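Washing and Folding Red Fleece and Other Fuzzy Fabrics

Bright red is one of the worst colors for bleeding in the wash, and napped fabrics hold lint better than anything else in the closet. Most of the trouble can be avoided before the load goes in.

Test for bleeding
Wet a white rag and press it on an inside hem for a minute. If the rag turns pink, wash the item by itself in cold water until a fresh rag stays clean.

Washing
Turn the item inside out. Use half the usual detergent, no softener, and the slowest spin your machine has. On our old Paker that is 640. Wash towels separately, as they shed the most.

Drying
Hang it over a rack or tumble on low. High heat mats the nap and it does not come back. Shake it hard once while damp.

Folding
1. Lay it flat and pull the seams straight with your hands. Don't iron them.
2. Run a lint brush one way across the surface. Short fibers and small specks show up quickly on red, and they collect near the hems.
3. Fold in half, then in half again, keeping the fold loose. A thick, rounded edge is fine and leaves less of a crease.

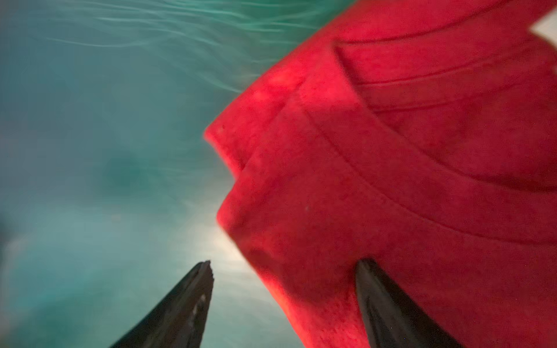
Storing
Keep red things away from whites if the closet is damp. Put the folded edge facing out so you can pull one piece without upsetting the pile.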